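The rulebook with coffee rings on it

Ask Selim Kırmızıgül what makes a good demonstration and he'll hand you a spiral-bound booklet with coffee rings on the cover. It's the house rules for recording hand-held gripper work at Altberg, and I have to say I read the whole thing on the train home and loved it.

Rules for teaching robots sounds like dull stuff. But the people at Altberg have spent two years working out what a careful person does with a gripper in their hand, and then writing it down so that the next person can do it too. The current edition is dated 15th July and runs to 100 numbered rules. Some are a single line. Rule 14 says "Start with the fingers open." Rule 15 says "Wait." There's a full page on sleeves.

The idea behind it is simple enough. Someone holds the tool, does an ordinary job with it, and the recording becomes a lesson for a machine. If ten people record the same job ten different ways, with the table at ten different heights and half of them rushing, the lesson gets muddy. Wendell Strickland, who came over from the packing side and still talks like a man with a truck waiting, puts it more bluntly. "You can't fix a sloppy grab later," he told me. "You can only throw it out."

And they do throw them out! Of the 3,261 recordings made for the Flondano set, 1,084 were rejected on review. I winced at that number, but Wendell was delighted with it. The earlier set had hardly any rejections, he said, and the reason was that hardly anyone had looked.

What won me over is how much attention goes to the plain end of the job. Before each session there's a check of the fingertips. Worn tips are allowed, and so are scuffs, but anything that changes the grip has to be written in the log. Cables on the tool are checked next, then whatever is fixed to the table, then the light. Shadows get four rules of their own. You don't have to get rid of them (Selim is firm on this, real kitchens and workshops are full of them) but you do have to note where the lamp is and leave it there until the session is over.

Then comes my favourite, the rest rule. Nobody records for more than 40 minutes without a break, and the break is taken away from the bench. It was added in May after Selim went back through 560 recordings from one long stretch and found that the reaching got shorter and jerkier as the hours went on. He hadn't noticed it in the room. Neither had the people doing it, and he was one of them.

There are arguments, of course. The team at Parko, who use an earlier edition, think the booklet is far too strict about speed and let their people work at whatever pace feels natural. Altıntaş went the other way and added a checklist you have to sign. Selim has read both versions and stolen from both - his word - and the next edition will loosen the speed rule a little and keep the signature.

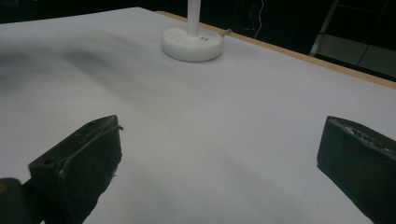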